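Re: [shared-kitchen] Stacking dishes by the sink before washing
From: Ottó Szilágyi
Date: June 20, 2026

On the Stivis kitchen list, Siqueira wrote:
> I've been doing the sorted method for 11 days now and I'm sold.
> Everything gets stacked by kind on the counter to the left of the
> sink, bowls on plates, silverware in the top bowl. Nothing goes in
> the basin until you're ready to wash it. I timed it and I'm saving
> a lot. 70 minutes a week before, 51 now. I think we should make it
> the rule for both kitchens starting in July.

I've read this twice and I'm still not buying it.

First, the numbers. 51 minutes in which week? If it was the one when half the second floor was away, of course the dishes went faster. I kept track of my own turns last month, with no method at all, and came out at 53. I don't think that proves anything either, but I'm not asking anyone to make it a rule.

Second, silverware in the top bowl. Fine for a fork and a spoon. Try it after a dinner for the whole floor and you've got a bowl that tips when you pull one knife out of it. I'd put the silverware in a tall cup with some soapy water and leave the bowls alone.

Third, stacking dirty plates puts sauce on the bottoms of all of them, so now there are two sides to scrub. Maybe that's in your 51 minutes and maybe it isn't. You didn't say if you scrape first.

The one part I'd go along with is keeping the basin clear, and even there I doubt it will last. People come in with a plate in one hand and a phone in the other, and the plate goes in the sink - it always has. We had a sign up in the Rodeo kitchen for most of a year and the only thing it changed was the wall.

As for Biline's idea of color sorting, I don't see what it gets us. A bowl goes with the other bowls whatever color it is, and the cupboard doesn't care.

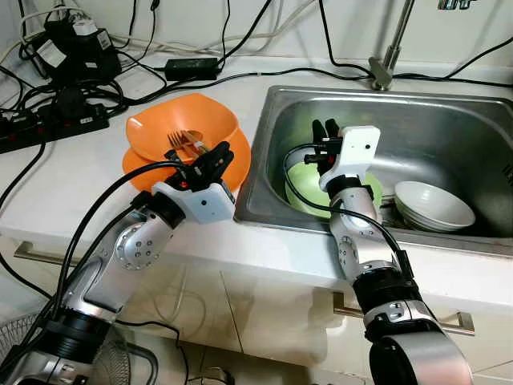

If you want to try it in one kitchen for July, go ahead, but let someone other than you do the timing, and write down how many people ate. I'll do my turns the old way and we can compare after that.

Ottó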